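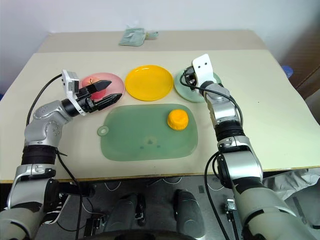 Home | Saving | Investing | Retirement | Readers Write | Archive

The case for a boring emergency fund

August | By the Lutimell Money Desk

Print this page | E-mail this article

My furnace quit on a Wednesday. It was the middle of winter, I had a cold, and the repair guy looked at the thing for maybe four minutes before writing $1,299 on a yellow sheet and sliding it across my kitchen counter. I paid it. I grumbled for a week, sure, but I paid it out of a plain old savings account and my month went on pretty much as planned.

I bring this up because I keep reading that the emergency fund is old-fashioned. The argument goes like this: cash sitting in savings loses ground to inflation every year, so you should invest the whole pile and lean on a credit card or a line of credit when something breaks. On paper I can see it. Run the numbers over thirty years and the invested money wins by a mile (and the people who write these pieces do love a thirty-year chart).

But I don't live on a chart! I live in a house with a furnace, and when furnaces die they don't check what the market did that morning. The bad stuff also tends to come in bunches. Layoffs pile up when the economy is lousy, and that's often when stocks are down too, and it's when your bank may decide to take another look at that line of credit you were counting on. So you'd be selling low or borrowing high, and doing it while worried sick about your job. No thanks.

I tried it their way once, by the way. Years ago I worked in the office at Vendbridge, and a bunch of us at lunch got very excited about putting every spare dollar to work. I emptied my savings down to $67. I remember the number because I was proud of it — look at me, no lazy money! Then my car needed a transmission. I put it on a card, told myself I'd clear it in two months, and took most of a year. I have no idea what my investments earned over that stretch and I'm a little afraid to go back and figure it out.

Now, how much should you keep? The standard advice is three to six months of expenses, and I think that number scares a lot of people off before they start. If your bills run to several thousand a month, six months of it looks like a mountain, so you shrug and order takeout. My own view is that the first $2,000 does most of the work. It takes care of the tires, the dental crown, the flight home for a funeral. Get there first and then worry about months. If your income jumps around, or you're the only earner in the house, keep going until you sleep better. I'm at seven months these days and my brother-in-law thinks I'm nuts.

Where you put it matters less than people make out, but it does matter some. I want it insured, I want to be able to get at it in a day or two, and I want it somewhere other than my checking account so I don't spend it on patio chairs. A high-yield savings account does the job fine. I wouldn't lock all of it up in a long CD, and I wouldn't put any of it in a bond fund just to squeeze out a bit more. Bond funds can drop, as plenty of us found out the hard way.

And yes, inflation nibbles at it. I know. I think of that as the premium on a policy I wrote for myself, and compared to what I pay to insure my car it's pretty cheap. Everything past the fund goes into index funds in my retirement account, where it can bounce around all it likes. I check that one a couple of times a year.

What bugs me most about the anti-cash crowd is the tone, as if a person with money in savings just hasn't done the math. Plenty of us did the math and then had a transmission go. If you have a pension, a paid-off house and nerves of steel, go ahead and invest the lot. The rest of us can move fifty bucks over on payday and start there.

Print this page | E-mail this article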